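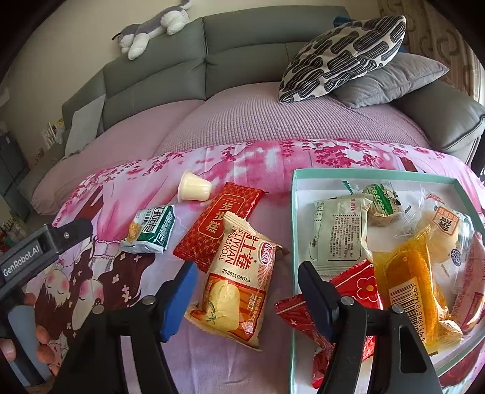
September 7, 2021

Flela Adds Waffle-Textured Sofa Seat Covers to Its Living Room Range

Flela, the home textiles company, today announced a line of seat covers for leather sofas. The covers go on sale in October through the Flela website and at Seraswood furniture stores.

The line is called Wolell. Each cover lies over the seat only and leaves the backrest and armrests bare. It is meant for households that like their leather sofa but find the seat cold in winter and sticky in summer, and for anyone who eats, naps or plays on the sofa every day.

Wolell covers come in 4 colors: dusty pink, oatmeal, moss and slate. Dusty pink was chosen as the lead color for its match with gray leather, and it sits well with cream or light gray cushions. The fabric has a fine waffle-like rib on top and a grip backing underneath. All covers can be machine washed and tumble dried on low.

There are 2 seat depths, standard and deep. Curved and corner sofas can be covered by laying pieces side by side. Customers should measure the seat from the front edge to the base of the backrest before ordering. A cut-to-fit service for unusual shapes will be offered by Van der Merwe, the upholstery workshop that worked with Flela on the pattern. Orders for this service take 4 weeks.

A single seat piece costs $100. A full set for a large curved sofa costs $399. Matching throw pillow covers will follow at a later date and will be priced separately.

Fabric swatches can be requested from the Flela website free of charge. Stores that wish to stock the line should contact the Flela trade desk.

About Flela

Flela makes covers, throws and cushions for living rooms and bedrooms. Its products are sold online and through independent furniture stores.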